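Whiteboard

A whiteboard is a smooth, glossy or semi-matte panel for writing with removable ink. It is used in offices, classrooms, workshops and homes.

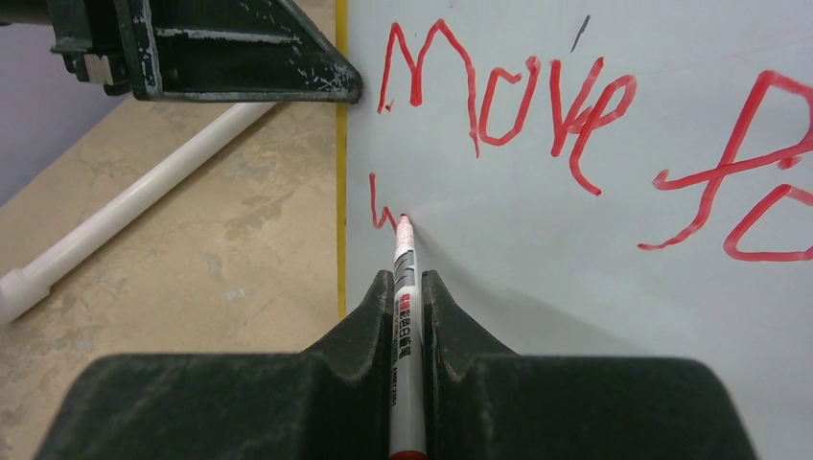 The term covers both the panel and, loosely, the wall unit it belongs to, including any tray or mounting rails. Boards sold for home use are often no more than 3 feet wide, while classroom boards may span most of a wall.

Surfaces

Three surface types are common. Melamine is the cheapest and the most likely to hold stains. Painted steel resists staining better and accepts magnets. Porcelain enamel on steel is the hardest and is usually chosen for boards in daily use. Glass boards are normally treated as a separate class.

Markers

Dry-erase ink contains a pigment, a solvent and a release agent. The solvent evaporates after writing, and the release agent keeps the pigment from bonding to the panel. Felt tips are made in bullet and chisel shapes. A bullet tip gives a line of even width; a chisel tip gives a line that varies with the angle of the stroke. Red ink is generally harder to remove than black - the difference is greatest on worn melamine.

Writing on a vertical board

Handwriting on a wall-mounted board tends to be larger and less even than on paper. The arm is unsupported, and long strokes such as the crossbar of a "t" are often drawn wider than intended. Markers held with the tip pointing up may write faintly after a time as ink drains away from the felt. Storing them flat corrects this in most cases.

Care

Boards are wiped with a dry felt eraser or cloth. Ink left in place for several weeks may need isopropyl alcohol. Abrasive pads damage the coating and cause ghosting, a faint trace of earlier writing that stays after erasing.

See also: Chalkboard, Flip chart, Glass board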